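Carov: notes and part records from opening up old desktop towers

README

Hi! This is the readme for Carov, a small collection of written records about the insides of ordinary desktop computers — what's in them, how each thing is held down, what you have to move before you can get your fingers on it, and where it goes when it comes out. I'm Rosalba D'Amico and I've been keeping these records in one form or another for a while. They started as scribbles on the back of packing slips and slowly turned into a spreadsheet, and then people kept asking me for the spreadsheet.

If you're after benchmarks or a buying guide, you'll be disappointed. Nothing in Carov tells you how fast a computer is. It tells you whether the drive cage swings, slides or unscrews, which I find a lot more interesting (my family does not agree).

What's in the folder

parts.csv is the main file. It has 314 rows, one for each part I handled and wrote up.
towers.csv has 19 rows, one for each tower the parts came from.
notes.txt is the long one, my free-text notes, around 4,000 words. It's in the order I wrote it and has not been tidied up. Search it, don't read it.

So that's 3 files plus this readme. Everything is plain text, saved as UTF-8, commas for separators. Some of my comments have commas in them too, so those fields are quoted. If your spreadsheet program makes a mess of the columns, check the import settings before you write to me!

Columns in parts.csv

tower_id: matches the same column in towers.csv.

part_type: one of power supply, motherboard, processor, memory, drive, drive cage, expansion card, fan, cooler, cable, front panel, other. I tried splitting "cable" into power and data and gave up, so look in the comment column for that.

held_by: how it's fastened. The usual entries are screw, latch, lever, clip, slot and friction. When there's more than one I put the one you meet first. A drive that sits in a plastic carrier inside a cage counts as latch if the latch is what you touch.

blocked_by: whatever has to come out or swing away first. Very often this just says "cables." I know.

touch_color: the color of the plastic bit you push, pull or pinch, if it has one. I added this column late and it's only filled in for the later towers. I love it though. Once you notice how much work a blue or green tab is doing inside a computer, you start getting annoyed at the cases where everything is black.

connector: what plugs into it, in everyday words.

set_down: where I put it. There's a section on this further down.

comment: anything else. Includes complaints.

A few words on the towers

They're all office-style desktops, the kind that sat under a desk with a sticker on the front and a mug ring on top. I bought most of them through Brevano, a local reseller that clears out offices, and they came in whatever state they came in. Some had drives, some didn't, a few had a processor and plenty had an empty socket. I recorded what was there when the side came off and didn't go looking for replacements.

Every tower gets laid on its side with the open side up. I tried working on one standing up, exactly once, and dropped a screw into the power supply. With the case lying flat you're looking straight down at the motherboard and the loose stuff stays put, mostly. In the notes, "left," "right," "top" and "bottom" always mean as seen by a person standing over the open case, and I say in each tower's entry which side I was standing on. 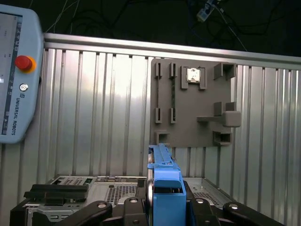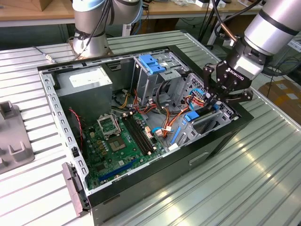

First, the gray printed plate with its upright clips on the ribbed panel. Second, an open tower on the worktable, with the CPU socket empty and its bracket flipped up.

How I describe the power cables

This comes up a lot, so it gets its own section. Cables are the worst thing to write down. They don't have a position, they have a mood. In early entries I tried to describe the whole route of every bundle, and those entries are unreadable. Later I settled on three things: where the bundle starts, what it crosses, and where it ends. "From the supply, over the middle, to the drives" is a perfectly good record.

For colors I only list what I can see from above without moving anything. If a yellow wire is hiding under the bundle it doesn't go in. That means two towers with identical supplies can have different color lists, and I'm fine with that, but you should know it before you try to match them up.

SATA cables get their own row when they have a clear color of their own, and otherwise they get lumped in with the drive. Not my finest decision. I'd split them all out if I started over.

Sockets, brackets and slots

An empty processor socket is a delicate thing and I treat it as a part even when there's nothing in it. The row will say part_type "processor," held_by "lever" and then a comment that says "empty." Please don't filter on part_type and assume you have a count of actual processors! Look for that comment. The bracket can be up or down, and I note which, plus whether a cover was on it when I got there.

Memory slots are recorded by the color of the plastic and whether the latches at the ends are open. Expansion slots go by length — long or short, nothing fancier. I didn't try to identify the standard from the looks of it. A couple of people have asked for that and I'd be happy to take a careful contribution, as long as it goes in a new column and leaves mine alone.

Where things get set down

The set_down column has four values: plate, tray, bag and table.

Plate means a holder with shaped places for things. A long thin part does so much better standing in a slot between clips than lying flat on a bench where your sleeve can find it. I've become a real plate enthusiast. Before that I used egg cartons, and before that I used my lap.

Tray is for anything with screws attached or about to be attached.

Bag is an antistatic bag, labeled with the tower_id in marker. The labels smudge. If a comment says "label unclear," I went by the handwriting and my memory, and you can drop those rows if you need to be strict.

Table means I put it down on the bare worktable and hoped. Ribbed surfaces are nicer than smooth ones for this, I've found, as small round things are less inclined to roll off. Small square things get stuck in the grooves. You win some.

Things I know are wrong

The front panels are underdescribed. I didn't care about them at first and it shows.

Drive cages and drive carriers get mixed up in the early rows. A cage is metal and belongs to the case; a carrier is the plastic thing around the drive. I fixed the ones I caught. Some cases have a plastic bay that's sort of both, and for those I wrote "bay" in the comment and picked whichever part_type felt right on the day.

The touch_color column says "blue" for a range of blues. There's a row that says "blue-ish (teal?)" and I'm leaving it in.

Screw types are missing almost everywhere. I kept a jar. The jar is not part of the release.

There's one tower in towers.csv with a blank for the front port layout. I gave it away before I'd filled that in and I can't get it back, since it now lives under somebody's television.

Using it

Go ahead and use the records for teaching, repair guides, sorting games, labeling practice, whatever you like. My friend at the Ruggiero repair club prints the held_by column as flash cards for new members, and it's a pretty good way to learn to look for the latch before you reach for the screwdriver. If you publish something with it, mention Carov by name and keep my comments attached to the rows they came with. Some of them are the only thing stopping a row from being misleading.

Please don't use it as safety advice. I write down what I found and how it was fastened, and that's all. Unplug your computer. Leave the power supply closed.

Changes

The May version added touch_color and split "fan" from "cooler," which had been one type. It also fixed the quoting in the comment field. The version before that was passed around as an attachment under the name Zendeo, so if you have a file called zendeo_parts, it's an older copy of this one and you should swap it out. The tower_id values didn't change.

Corrections are very welcome. Send me the tower_id, the part_type and what you think it ought to say. I go through them on Sunday mornings with coffee, and I do answer, though sometimes it takes me a couple of weekends.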